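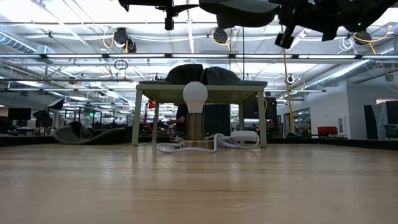
Lamp on the table, gripper overhead.

Kumaresan Iyer wrote:
> Can we move on to the gray fabric on Thursday? The lamp
> task has eaten 3 sessions.

Fine by me. The lamp has won, and I'd like to lose to something softer.

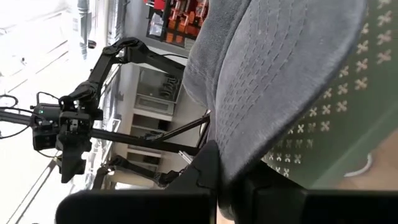

My vote is 8 tries per person, fingers closed on the rolled edge and never on the stitching. Log the misses too, Kumaresan. Stelidley wants 300 runs before the club demo, and they didn't say good ones.

Doors at 8. Whoever has the De Luca hex keys, bring them back.

Kęstutis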